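Why Does a Car Need Oil?

You may have seen a grown-up open the hood of a car, pull out a long metal stick, wipe it with a rag and push it back in. They were checking the oil.

A car engine is made of many metal parts. When the engine runs, the parts slide and spin against each other very fast. Rub your hands together hard for a few seconds. They get warm. Metal parts rubbing together get much hotter than that, and they can scrape each other until they wear out.

Oil is slippery. It makes a thin layer between the parts so they can slide past each other. It also carries some of the heat away and picks up tiny bits of dirt.

Where does the oil go?

Most of the oil sits in a pan at the bottom of the engine. A pump pushes it up through small tunnels to the parts that need it. Then it drips back down into the pan and goes around again. On the way it passes through a filter, which catches dirt.

Why does it have to be changed?

New oil is usually gold or light brown. After many miles it turns dark. It is full of dirt and does not work as well. A mechanic drains the old oil through a hole in the pan, puts in a new filter and pours in fresh oil. Some cars need this every 12 months, even if they are not driven much. The owner's manual tells you what is right for your car.

Cold days matter too. In December, oil can get thicker, like syrup from the refrigerator. Engine oils are made so they still flow when it is cold.
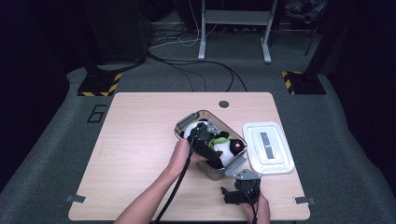 Cerell Chamoun

What happens to old oil?

It must never be poured on the ground or down a drain, where it can harm plants, animals and drinking water. Many repair shops collect it. Old oil can be cleaned and used again.

Words to know

Dipstick: the long metal stick that shows how much oil is in the engine.
Filter: a part that catches dirt.
Friction: the rubbing of one thing against another.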